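Kiduvell to open toy library and repair service in Stila

Jan 3, 2022

STILA – Kiduvell will open a toy library and repair service in Stila this July, giving local families a place to borrow, swap and fix toys close to home.

The library will start with a collection of 1740 items, including puzzles, ride-on toys, dress-up clothes, board games and building sets. Families will be able to borrow up to 3 items at a time and keep them for two weeks. Larger items such as play kitchens and outdoor slides can be booked ahead for birthday parties and school holidays.

Membership will cost $42 a year for each household. Playgroups and family day care providers can join on a separate plan, which allows longer loans. Concession card holders will pay half the standard rate.

Kiduvell has run its first toy library in Mateos for several years, and 83 households from the Stila area are already members there. Many of them make the trip by bus. Those memberships will carry over to the new site at no extra cost, and items borrowed at one library can be returned at the other.

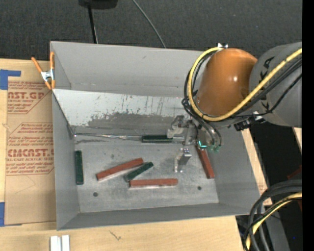 Red and green blocks in a metal bin.

Building sets are the most borrowed part of the Mateos collection, followed by train tracks and floor puzzles. The Stila library will hold a wider choice of these, with sets grouped by age and packed in labelled bags so that pieces are easier to check on return. Members will not be charged for a single lost piece. Where a set can no longer be used, Kiduvell may ask for part of the replacement cost.

The repair service will share the same building and will be open to members and non-members. Staff will look at broken wheels, loose joints, torn seams and simple electrical faults. There is no charge for an inspection – customers pay only for parts and any work they agree to. Toys with damaged battery compartments will not be accepted for loan or resale.

The shopfront was previously leased by Vakum, a household appliance retailer, and has step-free entry from the street. Work on the interior includes new shelving, a lower service counter, a parents' room and a small play area near the front window. Pram parking will be available inside the door.

Donations of clean toys in working order will be accepted at the Mateos library until the Stila site opens. Soft toys, car seats and cots cannot be accepted. People with large donations are asked to contact the library before bringing them in.

Membership forms for Stila are available at the Mateos front desk. Opening hours will be published closer to the start date.

Media enquiries: Kiduvell communications office, Mateos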